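Vie des ateliers

Atelier de robotique du lycée Cillard : le projet à deux bras entre dans sa seconde phase

Mercredi 11 février 2026

L'atelier de robotique du lycée Cillard a ouvert cette semaine la seconde phase de son projet annuel, consacré à la coordination de deux bras manipulateurs sur un même plan de travail. Engagé en novembre sous la responsabilité de Mme Mariann Kiss, professeure de sciences de l'ingénieur, ce projet réunit 19 élèves de première et de terminale. Il fait l'objet d'une convention avec la société Vincze, qui met à la disposition de l'établissement un accompagnement technique pour la durée de l'année scolaire.

La première phase portait sur la prise en main du matériel, la rédaction des consignes de sécurité et l'écriture de trajectoires simples. Chaque élève a été amené à programmer un déplacement complet, de la position de repos à la position d'approche, puis à en rendre compte par écrit dans le cahier de laboratoire commun. Ces cahiers ont été relus par Mme Jolán Győri, professeure de mathématiques, dans le cadre d'un travail conjoint sur les changements de repère. Le conseil pédagogique a relevé la qualité des comptes rendus et a souhaité que cette pratique soit étendue à l'atelier d'électronique dès la rentrée prochaine.

La phase qui débute est plus exigeante. Les élèves doivent désormais faire évoluer les deux bras dans un espace partagé, sans contact et sans interruption du programme. Le cahier des charges, dénommé Boster par les élèves, prévoit que l'un des bras vienne se présenter face à l'autre à une distance de 30 millimètres, marque un arrêt, puis se retire selon une trajectoire distincte de celle de l'aller. L'ensemble du cycle doit être exécuté en moins de 90 secondes. M. Timo Frerichs, ingénieur chez Vincze, a rappelé lors de la séance d'ouverture que la vitesse ne constituait pas un objectif en soi et que tout essai devait être conduit d'abord à allure réduite.

Les élèves ont été répartis en groupes de trajectoire, de mesure et de documentation. Le groupe de trajectoire établit les points de passage et les soumet à validation avant toute mise en mouvement. Le groupe de mesure vérifie les écarts entre la position demandée et la position atteinte ; il travaille sur une table entièrement dégagée, les essais avec pièces étant reportés après les congés d'hiver.

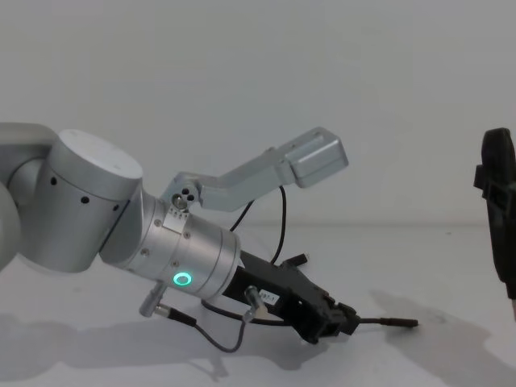
Le groupe de documentation, pour sa part, tient à jour le relevé des câbles et des connecteurs de chaque poignet. Cette tâche, parfois jugée ingrate, conditionne pourtant la validité des trajectoires : un câble qui forme une boucle sous le poignet modifie l'encombrement réel de l'outil et doit être pris en compte dans le calcul des distances. Mme Edit Antal, élève de terminale, en assure la coordination.

Une présentation intermédiaire sera organisée à l'intention des familles avant la fin du deuxième trimestre, en salle Fomon. Les élèves y exposeront leur méthode et procéderont à une démonstration à vitesse réduite. Le nombre de places étant limité, l'inscription préalable auprès du secrétariat de la vie scolaire est obligatoire.

Il est par ailleurs rappelé que l'accès à la salle de robotique en dehors des heures d'atelier est soumis à l'autorisation écrite de M. Mirsad Grgić, chef des travaux. Les élèves qui souhaitent rejoindre le projet à la rentrée prochaine peuvent retirer une fiche de candidature auprès de Mme Kiss, à l'issue des séances.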